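Questions fréquentes – Nappes et linge de table en location

Comment réserver du linge chez Orlandini ?

Par le formulaire du site ou par téléphone, de 9 h à 17 h. Indiquez la forme de vos tables, leurs dimensions et le nombre de couverts. Nous renvoyons un devis avec les tailles conseillées. La réservation est ferme à réception de l'acompte.

Quelle taille de nappe choisir ?

Mesurez le plateau, puis décidez de la retombée. Pour un repas assis, comptez une retombée qui arrive au niveau de l'assise des chaises. Pour un buffet, la nappe descend jusqu'au sol sur les côtés visibles. Mesurez toujours vous-même : les tables annoncées comme identiques par une salle ne le sont pas toujours, surtout quand le mobilier a été acheté en plusieurs fois.

Faut-il un molleton dessous ?

Il est conseillé sur les plateaux durs et lisses. Il amortit le bruit des couverts et empêche la nappe de glisser. Sur une table ancienne, il protège aussi le vernis de la chaleur des plats. Nous le louons à part, au même format que la nappe.
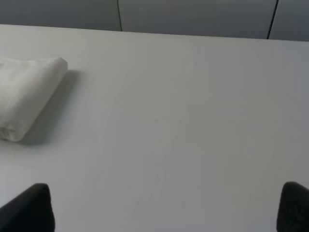

Le molleton doit s'arrêter au bord du plateau ou juste après. S'il dépasse trop, il marque un bourrelet sous le tissu et la retombée tombe mal. Pour les tables rondes, prenez le modèle à élastique.

Quelle différence entre les gammes Gullholm et Troltis ?

Gullholm est un métis, lin et coton. Le tissu est lourd, il tombe bien et supporte les lavages à haute température. Troltis est un polyester qui ne demande presque pas de repassage et sèche vite. Il coûte moins cher et convient aux buffets, aux réunions, aux fêtes d'école. Pour un mariage, la plupart des clients prennent Gullholm pour les tables et Troltis pour les dessertes.

Qu'est-ce que le damassé 1807 ?

C'est un numéro de dessin de notre catalogue, pas une date. Il s'agit d'un damassé blanc à petits losanges, 100 % coton. Nous n'avons que des nappes rectangulaires dans ce dessin, avec les serviettes assorties.

Le linge arrive-t-il repassé ?

Oui. Les nappes sont livrées pliées, en housse fermée. Les plis restent visibles à l'ouverture. Pour les atténuer, posez les nappes la veille et passez un défroisseur à vapeur une fois qu'elles sont en place. Évitez le fer directement sur la table.

Dois-je laver le linge avant de le rendre ?

Non, le lavage est compris. Secouez les miettes, laissez sécher ce qui est humide et mettez le tout dans les sacs fournis. Un linge mouillé enfermé plusieurs jours moisit, et les taches de moisissure ne partent pas. Les pièces concernées sont alors facturées.

Que faire en cas de tache de vin ou de bougie ?

Pour le vin, tamponnez à l'eau froide avec un chiffon propre et n'ajoutez rien d'autre. Pas de sel, pas de détachant du commerce : certains fixent la couleur. Pour la cire, laissez durcir et n'essayez pas de gratter au couteau. Signalez simplement les taches sur le bon de retour – cela n'entraîne aucun supplément.

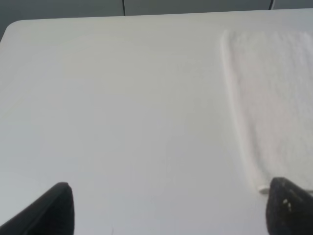 Hưng Lý nous a écrit que l'eau froide n'avait pas suffi sur une tache de betterave et demandait s'il fallait insister avec du savon. Nous lui avons répondu que non : le savon complique le traitement en blanchisserie, mieux vaut tamponner une fois et laisser en l'état.

Et pour les brûlures ou les accrocs ?

Un accroc réparable est facturé au prix de la reprise. Une brûlure entraîne le remplacement de la pièce, au tarif indiqué sur le devis. La caution sert à cela et le solde est rendu après contrôle.

Livrez-vous toutes les communes ?

Nous livrons dans le département. Au-delà, l'expédition est confiée au transporteur Andulov et il faut prévoir 2 jours ouvrés de plus à l'aller. Le retrait au dépôt est gratuit.

Avez-vous assez de stock pour une grande réception ?

Nous pouvons fournir jusqu'à 800 serviettes d'une même teinte. Pour juin et juillet, réservez tôt, surtout en blanc et en écru. Les couleurs vives restent disponibles plus longtemps.

Puis-je voir un échantillon ?

Oui, nous envoyons des carrés de tissu contre le prix du timbre. Regardez-les dans la salle, à l'heure du repas : l'ivoire et l'écru se confondent facilement sous un éclairage jaune.

Jusqu'à quand puis-je modifier ma commande ?

Jusqu'à la préparation des sacs, dont l'heure figure sur votre confirmation. Passé ce moment, nous pouvons encore ajouter des pièces selon le stock, mais pas en retirer.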